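Plain Bearings and Bushings: Selection and Wear
Course handout, Machine Elements, part 3
Prepared by Dede Issahaku

Scope

These notes cover plain bearings that run dry or with only a small amount of grease. Full-film bearings, in which the shaft rides on a pumped layer of oil, are treated in the next handout. Rolling bearings were covered in part 2 and are mentioned only for comparison.

A plain bearing is a surface that supports another surface sliding over it. In its most common form it is a short sleeve, called a bushing, pressed into a bored hole. A pin or shaft turns inside the sleeve. The bushing is normally made of a softer material than the pin, so that wear takes place in the part that is cheaper to replace.

Load and bearing pressure

The nominal pressure on a bushing is the radial load divided by the projected area:

p = F / (d x L)

where F is the load, d is the inside diameter and L is the length. The true contact area is smaller than the projected area, because the pin is always slightly smaller than the hole. The formula is still used for selection. Catalog limits are stated on the same basis, and the error is carried in the limit.

A long bushing gives a low nominal pressure but does not tolerate misalignment. If the pin tilts, the load moves to the two ends and the middle carries nothing. A length between one and one and a half times the diameter is a reasonable starting point for most pivots. Short bushings are acceptable where the pin is supported on both sides.

Sliding speed and the pV value

For continuous rotation the surface speed is V = pi x d x n, with n in revolutions per unit time. Friction heat per unit area is proportional to the product of pressure, speed and the coefficient of friction. The coefficient is treated as constant for a given pair of materials, so makers publish a limit on p x V.

Three limits have to be checked separately: maximum p, maximum V and maximum pV. A bushing can pass on pV and still fail on p. Slow, heavily loaded pivots are usually limited by pressure. Fast, lightly loaded shafts are usually limited by speed.

For oscillating motion, use the mean speed over a full cycle. Watch the units. A common error in homework is to enter the swing angle in degrees where the formula calls for radians.
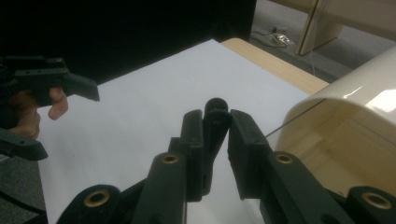
Oscillating pivots have a second problem. The pin never completes a turn, so the loaded zone of the bushing is always the same arc. Grease is pushed out of this arc and is not carried back in. Wear is local, and the hole becomes oval. Where grease is used, the groove should run along the axis and should be placed so that the swing sweeps across it. A groove in the middle of the loaded arc reduces the bearing area and should be avoided.

Common materials

Cast bronze. High strength, good resistance to shock, needs regular lubrication. Suitable for heavy pivots with slow motion.

Sintered bronze. Porous, filled with oil by the maker. The oil is drawn out as the bearing warms and is partly taken back as it cools. Do not ream the bore with a dull tool, as this closes the pores.

Filled polymer. Runs dry, resists corrosion, damps vibration. Carries heat poorly, and its clearance changes with temperature and sometimes with moisture.

Steel-backed liner. A thin sliding layer on a steel shell. High load capacity in a small space. Once the layer is worn through, failure is rapid.

Fit and clearance

A pressed bushing closes in slightly when it is installed. The amount depends on the wall thickness and on how stiff the housing is. Always specify the bore after pressing – the free bore on the supplier drawing is a different number. In a soft housing the hole itself expands, and the bushing closes in less than the table suggests.

Clearance in a linkage adds up along the chain of joints. If each of 10 joints has the same clearance, the worst-case play at the end can be much larger than any single value, depending on the lengths of the links.

Problem set

Problem A. The Ranero gate hinge carries its full load on one bushing. Find the nominal pressure for each of the two lengths in the data sheet, and state which one you would choose if the pin is supported at one end only.

Problem B. The Bikero rear suspension pivot swings through a small angle at high frequency. Compute the mean sliding speed and compare pV with the limit for sintered bronze and for filled polymer.

Problem C. The Amegashie pump lever was refitted with polymer bushings in place of cast bronze, using the same bore tolerance. Explain why the lever may bind in hot weather.

Data sheets are in the Grusmont folder. Show units at every step.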